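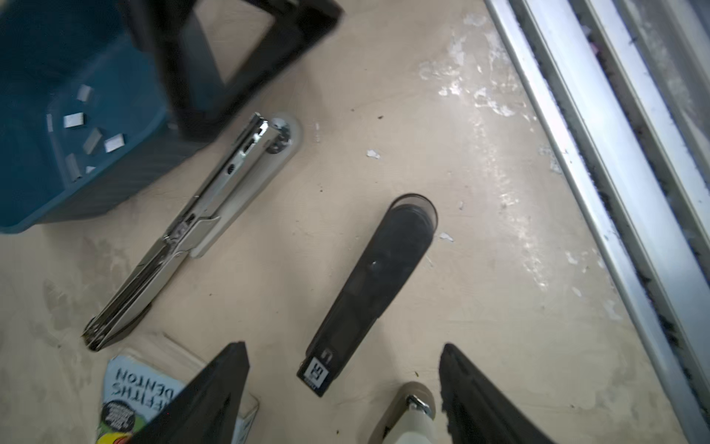
I own more staplers than any person with a mostly paperless job should. It started when I was clearing out my aunt's bookkeeping office one May, and I found a drawer that wouldn't open because it was jammed, front to back, with office supplies from every decade she'd been in business. Rubber bands that had melted into each other. A date stamp. And staplers, the heavy kind, the kind you could defend yourself with!

I took them all home. Of course I did.

What I didn't count on was the staples. If you've ever inherited somebody's desk, you know what I mean. They come in crushed little boxes with the flap gone, and the second you pick one up, the strips slide out of the bottom and snap in half on the floor. Then you have long pieces and short pieces and those sad little bits with three staples left on them, and you can't bring yourself to throw any of it away (or I can't, anyway).

For years mine lived in a coffee can. To refill a stapler I had to stick my hand in there and feel around, and I got poked every single time. So when I finally gave myself an afternoon to sort out the desk stuff, I began with the staples and didn't let myself touch a pen or a paper clip until they were done.

My method, if you can call it that, is to get everything down on the floor. I know the organizing books all say to use a table, but on a table I start making piles at the edge and then my elbow gets involved. On the floor nothing can fall. I open up any stapler I'm curious about, leave it lying there with its insides showing, and put the loose strips in a plastic bin or a tray, something with sides. A teal one is perfect, because silver staples really stand out against that color and you can find even the crumbs.

Then I match. Most of the regular desk staplers I own take the same standard strip, but the small ones want a smaller one, and my aunt's monster takes something so tall I had to mail-order it from a supply shop called Zastent. They had a minimum order. I now have 37 boxes of staples that fit exactly one stapler. If you live near me and you need to attach a phone book to another phone book, come on over.

I get distracted, too, that's part of it. There's always a paperback in the pile that I sit down and read for a while with my back against the couch. By the time I got up last time, my tea was cold and my left foot was completely asleep, and I had sorted maybe a third of what I'd meant to.

The storage question is where I've changed my mind. I used to be a lidded-box person. Then I bought a drawer organizer from Lolunora, a very pretty one, with 16 compartments, and I filled all of them and could never remember which was which. I'd lift out the tray, look at it, and put it back. These days I like wire mesh and open shelves. You can see what you've got from across the room, and dust falls right through instead of building up in the corners. 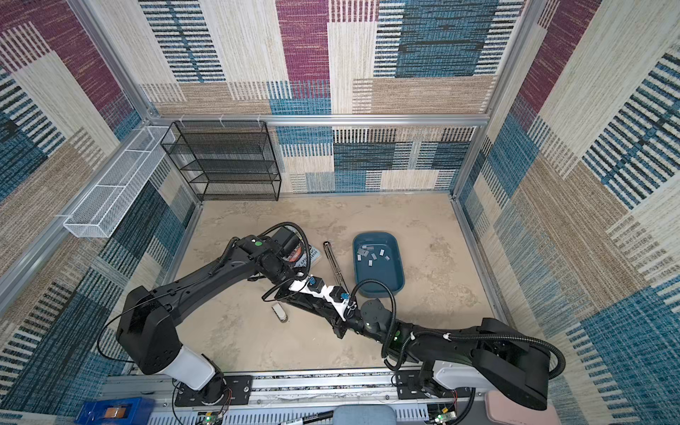
Mesh is fine for folders, Mwende Kariuki wrote to me after I went on about this in my newsletter, but a broken strip of staples will go straight through the holes and end up in your carpet, and then in your sock. Her advice was to put a shallow solid tray on the shelf and keep the small stuff in that.

She's right, and I've got the sock to prove it. So I've settled on a mix. Folders and notebooks go in mesh, anything smaller than my thumb goes in a tray with a proper bottom, and the tray sits on the lowest shelf so that when I knock it off (when, not if) it doesn't have far to go.

As for which staplers got to stay, I kept five. One lives in the kitchen for receipts, one's by the printer, the monster stays on principle, and the other two I just like the sound of. That good deep chunk! The rest went in a box to the Asavstead swap shelf, where a man picked up an old chrome one, clicked it a couple of times next to his ear, and walked off with it without looking at anything else.

I still haven't started on the paper clips.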